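3.2 Kit under review

The second of the three commercial packages we assessed was the Plinolov tabletop kit, supplied by Zoston on a three-month evaluation loan. It is sold to teaching laboratories and small research groups as a single order: an arm, a two-finger gripper, a wrist camera, a camera for an overall view, and the recording software. We bought the household objects and the toy food ourselves. The Orozco and Pallside packages, described in sections 3.1 and 3.3, were tested with objects from the same box.

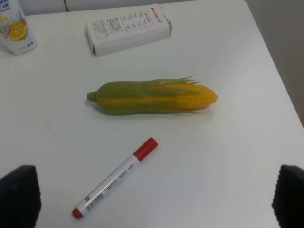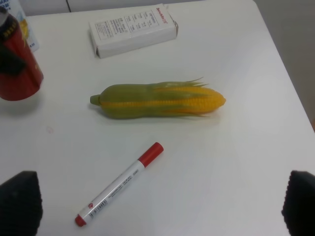
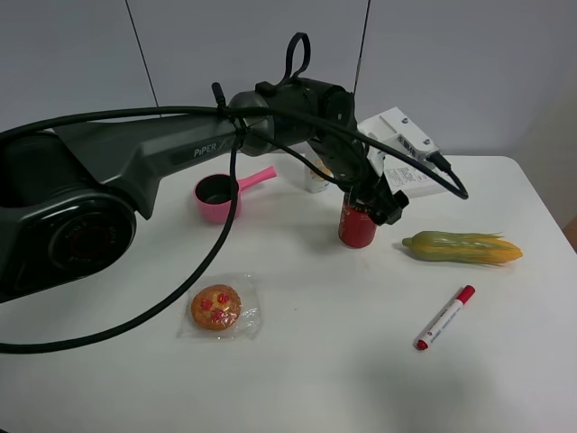

Figure 4. Tabletop work with the Plinolov kit. First and second: views from the wrist, with the toy corn and the marker between the open fingers. Third: overall view, with the gripper above the red can.

Setting up took one member of staff a working day. Most of that time went on the software, which expects a particular version of the operating system and does not say so until the final step of the installer. The printed guide covers the mechanical side well. Zoston answered our two support requests within a day, and the revised installer dated 2021-06-05 fixed the first of them. The second, a dropped connection after long idle periods, was still open when the loan ended in August.

We recorded 114 attempts with the kit, each a single pick and place of one object. An attempt was counted as a success if the object was lifted clear of the table and released within the marked target area. The operator was allowed one correction of the grasp. Of the 114 attempts, 18 failed. Thin objects caused most of the failures, and the usual fault was that the fingers closed slightly too high and slid off. Lowering the approach height in the settings file helped, but the change applies to every object, and taller items were then gripped further down than we wanted. A separate height for each object would be a useful addition.

The toy vegetables gave less trouble than we expected from the trials in section 3.1. Where a grasp did go wrong, the cause was normally the angle of approach. The software offers four preset angles, and anything between them has to be entered by hand.

The wrist view was the one our operators relied on. They reported that they turned to the overall view mainly when moving the arm between objects, or when the wrist camera was too close to show what lay to either side. The two views are saved as separate files with their own time stamps. We found a steady offset of 34 milliseconds between them and corrected it before analysis. The manual does not mention this, and a group that wants to use both views together should measure the offset on its own equipment.

Price was harder to compare than performance. Zoston quoted 2130 pounds for the package without the arm, which may be bought separately or supplied from existing stock. The Orozco quotation included an arm and two years of service, and the Pallside one was for hire only. Table 5 sets out the three quotations with the arm removed where the supplier allowed it. Spare finger pads are charged as extra by all three suppliers, and Zoston sells them only in sets of eight.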